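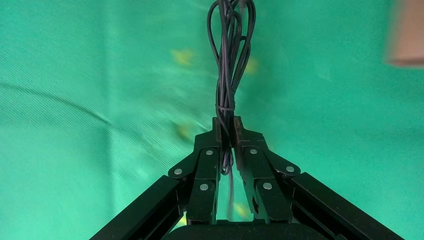
My question for this project was whether a machine can do the boring jobs yet, the ones in the back of a shop or on the kitchen table that take five minutes and make you sigh. I started out wanting to cover everything (laundry, dishes, stacking shelves, the lot) and my supervisor talked me down to one chore, which was packing small electrical goods back into their boxes. It sounds dull and I ended up loving it. Most of my notes are about cable, because cable is horrible stuff. A bundle like this black one, looped over and cinched with a bit of its own cord, is about the friendliest form it comes in, and even so the jaws have hold of it low down while the loops above splay out wherever they like. You can grip a thing firmly and still have most of it doing as it pleases.

Why packing returns

I work part time at Mughal, a shop in Flirnstead that sells chargers, computer bits, kettles and whatever else people need in a hurry. A fair chunk of my shifts goes on returns. Somebody brings back a box that has been opened, everything in it has been pulled out and stuffed back in, and it has to go back on the shelf looking as if a sane person packed it. So I lay it all out, check the leaflet is there, fold the cable, put the heavy part in first, and shut the lid. I'm quick at it now. I was terrible at first, and I remember my manager taking a box out of my hands and redoing it without a word.

That is partly why I picked it. I wanted a job I could do myself, so that I'd know what I was looking at when a machine had a go. I've read plenty of articles saying robots will be running our homes any minute, and plenty saying they can't pick up a sock, and I didn't feel I could judge either lot from the sofa.

Where I went and what I did

The university has an arrangement with the robotics workshop at Jillendale, and Shahzad Bukhari, who looks after the two-armed set-up there, let me sit in through January. I was allowed to watch, ask things, reset the table between goes and (twice, under supervision) drive the arms myself. The software that logs everything is called Ernix. It saves each attempt with a start and an end, and a person then marks it as finished or not finished.

Finished meant all the contents inside the box and the lid able to close. Not finished meant anything else, including the time I leaned on the stop button with my elbow. I was told to leave that one in, so it's in.

By the end the log had 2,000 attempts in it. I didn't watch anything like all of them! I sat with a notebook for the ones I could be there for and went through a good pile of the rest afterwards on the screen, eating crisps. The log mixes attempts where a person was steering with attempts where the arms were working from what they had learned, and I should have asked for those to be kept apart from day one. I asked too late. Please bear that in mind when you get to the results.

What makes it hard

I'd assumed the hard part would be picking things up. Some of it is, but picking up has got pretty good, as far as I could see. A hard plastic block on a cloth is an easy target: it stays the same shape, and if the jaws come down a little off centre it usually shuffles across and gets gripped anyway.

Cable changes shape every time you look away from it. Lift one end and the other end goes for a walk. It catches on the rim of the box, it loops round the thing you packed a moment ago, and sometimes it springs back out just as you let go. When I do this at the shop my other hand is busy the whole time and I don't even notice. I tried packing one-handed at home as an experiment and was swearing at a phone charger within a minute. My housemate has video.

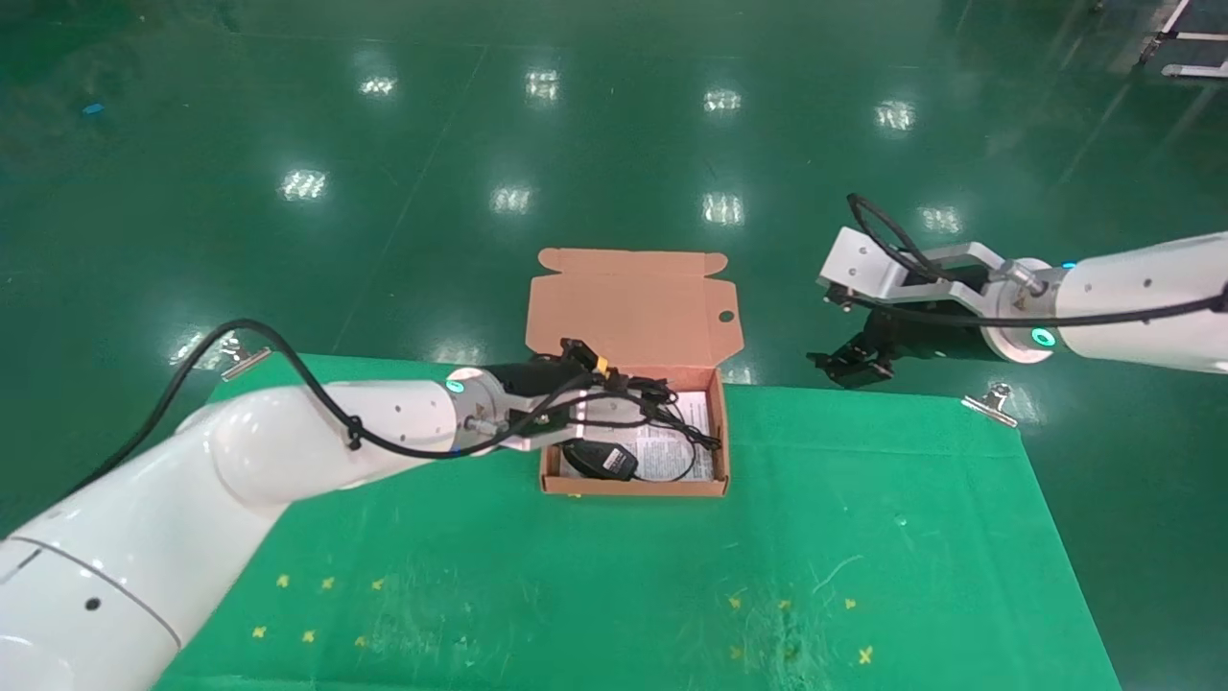

Order matters a lot too, and it was the bit I'd never had to think about at work. At Mughal I look in the box, see the mess, and decide to take half of it out again, all without any sort of plan in words. A machine has to get that from somewhere. With the black connector (the one with the yellow label) held over the open carton and its wiring trailing down inside, there are already choices to make. Do you carry on lowering and hope the rest coils up by itself, or find somewhere better to put the plug first? There's a folded leaflet in there partly underneath cables as well, and at the shop I'd be fussing about that, because we like paperwork on top. The other arm's fingers are open and empty, and this is exactly where my own spare hand would be holding a loop down. I wrote "USE THE OTHER ONE" in my notebook in capitals more than once during the month.

To be fair to the arms, I had the same trouble when I drove them. You'd think a human at the controls would fix everything, but I couldn't feel anything. I was going by sight alone, and I found myself crushing the cable against the side of the box because I had no idea I was touching it. My two goes at driving were both marked not finished. Shahzad was very kind about it. He told me the first week is always like that and then packed a box in front of me as if it were nothing, using both arms together, which was annoying and brilliant to watch.

Results

Out of the 2,000 attempts in the log, 1,466 were marked finished. I was surprised it was that many. Then I went back and looked at what finished looked like, and I got a bit less excited. Plenty of those boxes would have gone straight back to me at the shop. The lid could close, yes, but the cable was a bird's nest and the leaflet had been squashed into a corner. I think our marking rule was too generous, and if I did it again I'd have a second mark for "would you put it on a shelf".

The unfinished ones fell into groups when I read through my notes. The most common in the ones I watched was a loop hanging over the edge of the box. After that came things dropped on the way over, then the arm closing on nothing and carrying on as if it had hold of something. That last one made me laugh every time at first, and later on it bothered me more than the others. A person who misses knows straight away.

Speed is the other thing. I didn't time it properly, which is a gap in this report, but I could do a box in my hands while the arms were still lining up on the first item. For a shop with a queue at the counter that's hopeless. For a back room overnight I'm less sure it matters, provided the boxes come out right and no one has to stand there resetting the table. I was that person for most of January, so I know how much standing there was.

So can they do it yet?

At my shop, no. I wouldn't swap my shift for a pair of arms next month, and I don't think my manager would either, even leaving out the cost (which I wasn't able to find out). The goods change all the time, the boxes are different sizes, and half the job is spotting that somebody has returned the wrong charger in the right box.

In a place packing the same item over and over, with a decent fold already in the cable, I think it's much closer than I expected when I started. The tidy bundles went better than the loose ones in nearly every session I sat through. If factories and shops agreed to tie their cables the same way, that might do as much good as a cleverer arm. I'd like to test that, with tied and untied cables in separate batches and the driving kept apart from the self-running attempts this time.

At home I honestly couldn't say. My kitchen drawer has a knot of leads in it that has been there since I moved in, and I haven't managed that one either.

Thanks

To Shahzad for the patience and the loan of a chair, to everyone at Jillendale who showed me how to search the Ernix log, and to Mughal for letting me move my shifts. My raw notes are with the department office if anyone wants to read them, though the handwriting gets bad towards the end.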